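Prilton Trust makes grants to victim support schemes, youth clubs and night shelters. It has 11 staff and 40 partner groups. 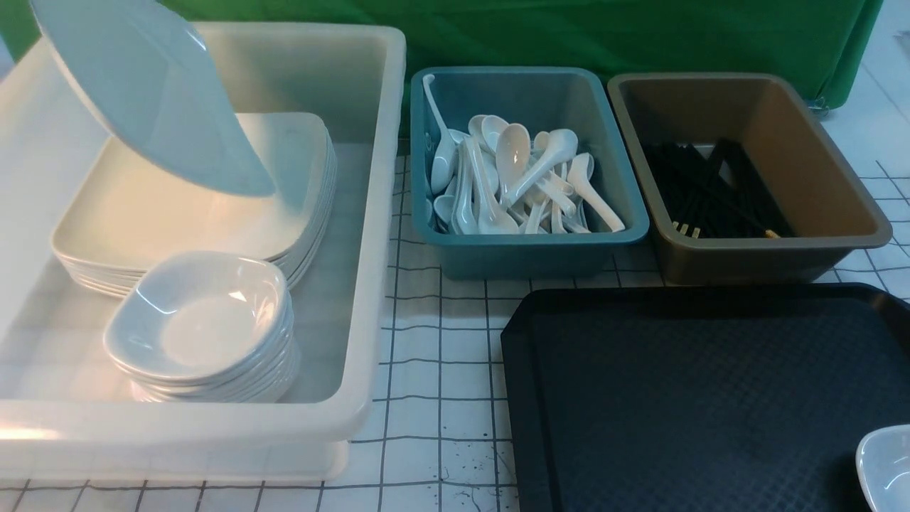 Grants are paid quarterly – the next round closes in June.

## Reporting

Each partner files one return a year.
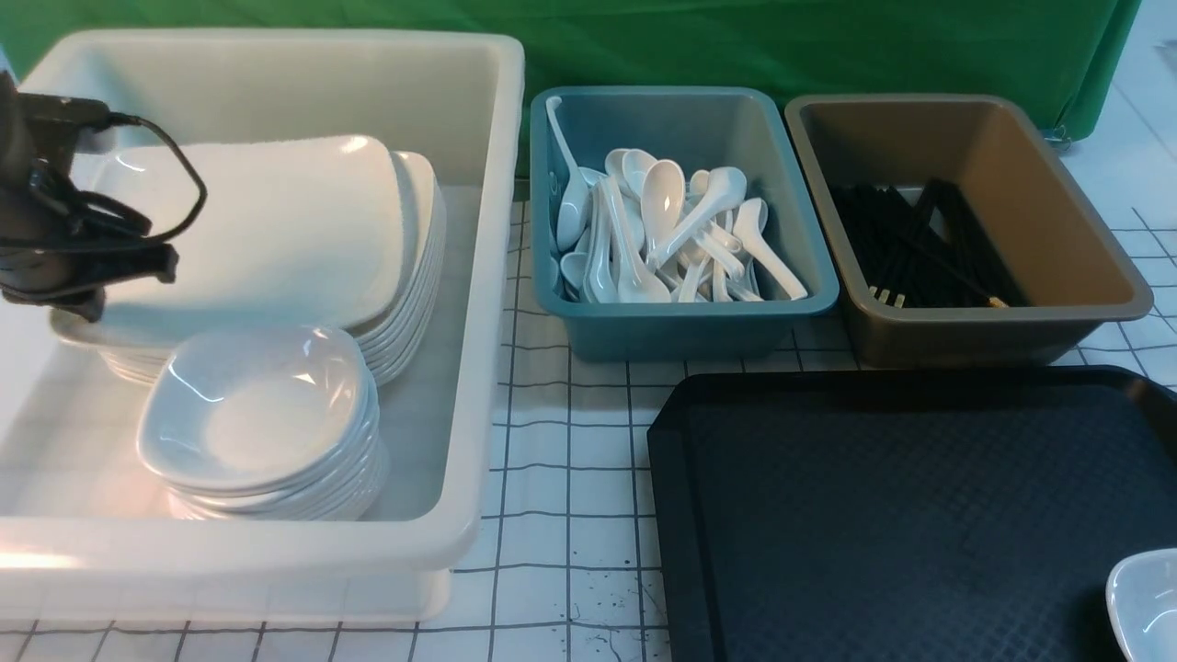
**Sze-wing Hsueh**
Grants Manager

Returns are checked against the original budget. Underspends over 15 per cent are repaid or reassigned in writing.

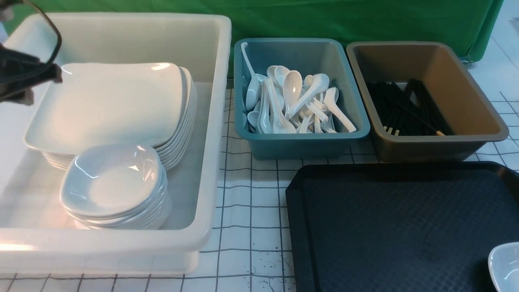
## Registered office

Unit 11, Skivwood.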